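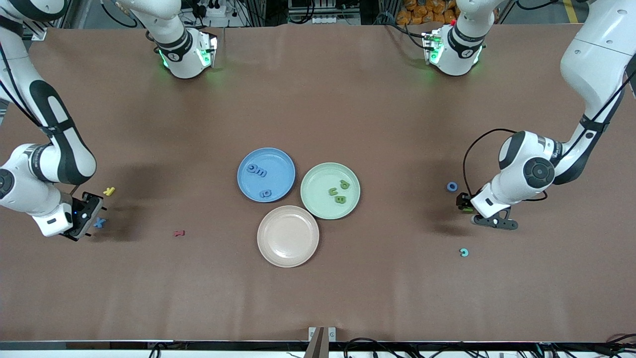
Leave the letters loose

I have opinions about foam letters, and I've been sitting on them since March, when my sister asked me what to get her son for learning the alphabet and I talked at her for the length of an entire car ride. (Sorry, Mei.) So let me get it all down in one place and then I promise to be quiet about it at family dinners.

My position is that the best alphabet toy is a heap of small foam letters with duplicates in it, plus some plastic plates. No board with letter-shaped holes. No talking bus. A big plain table, a few round plates in the middle, letters scattered wherever they land, and go.

The duplicates are the part I get worked up about. Look at the two Ks up there, a blue one and a yellow one. A kid who only ever meets one K, the K that came with the set, learns that K is blue. I watched this happen! My nephew called every blue letter he picked up "K" for weeks, and he was perfectly consistent about it, so you couldn't even say he was guessing. Hand him a second K in a different color and suddenly there's a problem worth chewing on. Are they the same? Do they go on the same plate? If you're sorting by color they split up, and if you're sorting by letter they have to move back in together, and a four-year-old will argue both sides of that with real heat.

Then there's my favorite problem of all, the letter lying on its side. I've been staring at the dark red one and I couldn't swear to you whether it's an H or an I. With the kind that has little feet at the ends, one turns into the other when it tips over, near enough. Puzzle boards fix this for you. The hole only takes the piece one way, so your hand does the thinking and your eyes get the afternoon off. On a bare table you have to turn the thing around, and sometimes turn yourself around, before you can say what it is. I love that. I also love that O doesn't care. An O is an O from every chair at the table, and little kids find this hilarious once they notice. C is more of a sneak, and I've had one passed to me as a U with total confidence.

Okay, plates. People ask why plates and not bins or bowls. I've tried all of them, and plates win. You can see everything on a plate. A bin swallows letters, and then the game is digging. A plate is also nice and forgiving about aim, and if the plates are different colors (a blue one and a beige one, say) you've got yourself a color game with hardly any setup. Put them close together, too. My old neighbor Dehua Duan used to spread hers out to the corners so the kids would "get some exercise," and what they got was letters under the refrigerator.

I'll be fair to the other camp. Loose letters get lost. I started with a tub of 147 from a shop called Rukport and I'd call it roughly 2 lost per week, which adds up to a sad tub by summer. They get chewed. The dog across the hall, Bergeron, has eaten at least one vowel. And a board does have that lovely moment when the last piece drops in and you're done, and I understand why tired parents want an activity with an end. Mine just peters out when somebody wants crackers.

But I still think done is overrated for this age. My sister bought the Duma board in the end, the deluxe one, and it's pretty, and he finished it and finished it and finished it, and then he pried the letters out and carried them off to the kitchen table in a saucepan. She texted me about it. I did not say a word back, I just ordered her a bag of extras in all the wrong colors.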